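Collections Diary, Cumitz Museum of Small Ceramics
Jul 8, 2020

The reading room remained closed to the public today. Staff attended in two shifts, as set out in the revised schedule, and the side entrance was used throughout. The morning was given to the inventory of the Ondari bequest, which had been suspended since the spring. The bequest was entered in the old register as 155 items. The present count stands at 108 items examined and labeled, with the remainder still in their cartons on the lower shelves of the east store.

The condition of the cartons is fair. Two had softened at the base and were replaced. The newspaper used as wrapping has been kept flat in a folder, as several sheets carry dates that may help to establish when the pieces were packed. The folder has been given its own number and should not be separated from the bequest.

Work then turned to the animal figures, which the old register lists under a single heading with no further detail. It was decided that each figure will receive a separate entry, giving the animal, the main colors, the height, and any lettering. The earlier practice of writing "novelty, various" is to be discontinued. 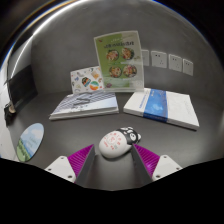

Should a figure without a maker's mark be entered under the name of the person who gave it? The maker's field is to be left blank in such cases, and the giver recorded only in the field for source. Past entries that confuse the two will be corrected as they are found.

A letter was received from the Šimkus Gallery regarding the loan of the tea wares. The gallery now proposes to open in August, subject to local rules, and asks whether the original terms may stand. The terms are acceptable to this department, with the exception of the transport clause, which names a carrier that has stopped operating. A reply was drafted before noon and left for signature. The insurance schedule attached to the letter lists item 834 twice, and this was noted in the reply.

The afternoon was warmer than expected, and the store reached the upper limit permitted for the painted pieces. The blinds on the south side were lowered, and the reading was taken again at the end of the shift, when it had returned to the normal range. The hygrometer in the east store continues to read low and should be checked against the one in the office.

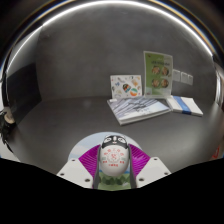
Lettering that cannot be read with confidence is to be marked "not read" on the entry form and held for a second opinion. Guesses are not to be entered, even in pencil. Several older cards carry penciled readings that were later typed up as fact, and the correction of those cards has taken more hours than the original work.

The Fliltano shelving was delivered shortly before closing. One upright was missing from the order, and the supplier has been informed. Until it arrives, the new bay will not be used, and the cartons will stay where they are. The passage to the fire door was measured again and is clear.

Tomorrow's shift is asked to begin with carton 99, which was opened today but not started, and to return the steps to the office.

Cumitz Museum of Small Ceramics | Contact the Collections Office | © 2020 All rights reserved | Back to top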